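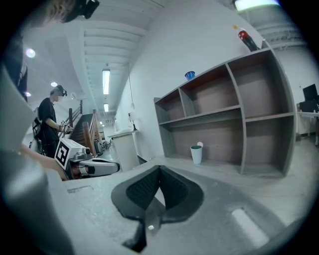 **Grakarer** is a method for learning manipulation policies from demonstrations recorded with hand-held grippers. The operator performs each task directly, and no robot arm is needed during recording. Gripper pose and jaw opening are stored as one trajectory and later retargeted to an arm.

## Method

Each demonstration is trimmed, checked for tracking loss and resampled to a common rate. Trajectories outside the reach of the target arm are discarded. The policy predicts short sequences of relative poses — absolute coordinates are not used — so the arm base can be moved between trials.

## Results

The reference set, Hillura, holds 2000 demonstrations of two tasks, of which 630 involve both hands. Policies trained on the full set transferred to the Rolar arm without further data. Errors were concentrated in handovers, where one gripper hides the other.

## See also

- Lý (trajectory filter)
- Imitation learning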